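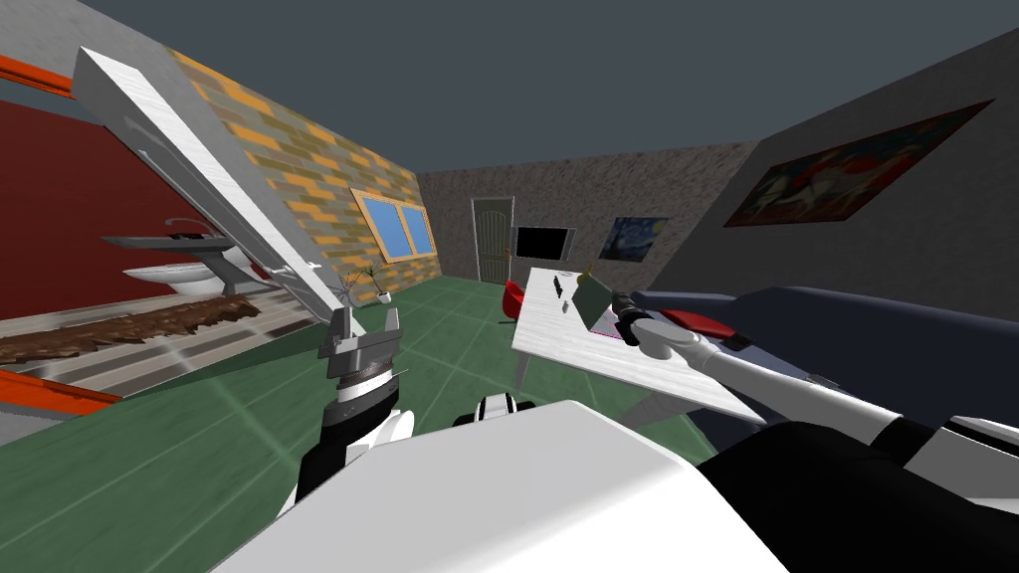 Cleaning and Resealing Grout on Tiled Floors

Guidance for building users, Plellilard Estates Office
Page owner: Haiyan Mao
Last reviewed: May

Scope

This page sets out how grout on ceramic and porcelain floor tiles should be cleaned and resealed in offices, studios and workrooms. It applies to ground-floor and upper-floor rooms alike. It does not apply to natural stone, to vinyl sheet printed to look like tile, or to wet rooms and showers, all of which are dealt with under separate guidance.

Departments may carry out the work themselves where the floor area is 40 square metres or less. Larger areas must be referred to the Estates Office on extension 248.

Before you begin

Agree a time with everyone who uses the room. The floor cannot be walked on while the sealer is curing, and the room should be treated as out of use until the following morning. Work started after 4 p.m. is usually the least disruptive.

Remove chairs, bins, mats and anything else that stands on the floor and can be lifted safely by one person. Desks may be moved to one half of the room and the floor treated in two stages. Fixed furniture should be left where it is and its feet or plinths protected with low-tack tape. Timber, shelving and board materials should be stored flat in another room, as the ends will draw up water if they are left standing on a damp floor.

Check whether the grout has been sealed before. Place a few drops of clean water on a joint near the door and another on a joint in a far corner. If the water sits on the surface, a sealer is still present and cleaning alone may be enough. If the joint darkens within a minute or two, the grout is bare and should be sealed once it is clean.

Materials

Two buckets, one for cleaning solution and one for rinsing
A stiff nylon brush with a narrow head
A sponge mop and several cotton cloths
Alkaline floor cleaner (the stores stock Hegde concentrate)
Water-based penetrating grout sealer
A small flat brush or applicator bottle
Nitrile gloves, eye protection and kneeling pads

Wire brushes and acid-based cleaners are not permitted. Both remove grout along with the dirt, and acid cleaner will mark the glaze on some coloured tiles. Bleach must not be mixed with any other product.

Cleaning

1. Sweep or vacuum the whole floor, including the skirting line. Grit left in the joints will be ground in by the brush.

2. Dilute the cleaner as directed on the label. A stronger mixture leaves a sticky film which attracts dirt.

3. Test the solution on one tile and its joints in a place that is not normally seen. Rinse, allow to dry, and look for any change of colour.

4. Wet an area of no more than 2 square metres with the solution and leave it for 6 minutes. Do not let it dry out. In warm rooms a little more solution may be needed.

5. Scrub along the joints, then across them with short strokes. Light-coloured grout may need a second application, particularly in doorways and beneath desks.

6. Lift the dirty solution with the sponge mop and rinse twice with clean water. Change the rinsing water as soon as it becomes cloudy.

7. Wipe the tiles with a cotton cloth and move on to the next area, working back towards the door.

Repairs

Inspect the joints once they are dry. Hairline cracks may be left. Where grout is loose or missing, rake out the joint and refill it with a matching product, following the drying time on the packet. A tile that rocks or sounds hollow should be reported to Darnell Dunleavy in Building Maintenance and must not be sealed over.

Sealing

The grout must be fully dry before sealer is applied. Allow one night after cleaning, or two in rooms without heating. Open the windows where possible and keep the door closed to other users.

Apply the sealer along each joint with the flat brush, keeping it off the tile as far as is practical. After 15 minutes, wipe away whatever remains on the surface. Sealer that dries on a glazed tile leaves a dull patch, and its removal can take longer than the original job. Apply a second coat if the label calls for one.

Repeat the water test the next morning. If any joint still darkens, treat that joint again.

Aftercare

For the first week the floor should be swept only. After that, mop with plain water or a neutral cleaner. Most office floors need resealing every two years, while entrances and workshops may need it every year. Please record the date of treatment and the product used on the floor care sheet kept with the room file.

Disposal

Dirty solution may be poured down a cleaner's sink with the tap running. Part-used sealer is to be returned to the stores with the lid taped down. It must not be emptied into any drain.

Enquiries

Materials and stores: Gyula Pap
Room closures and signage: Huiling Liang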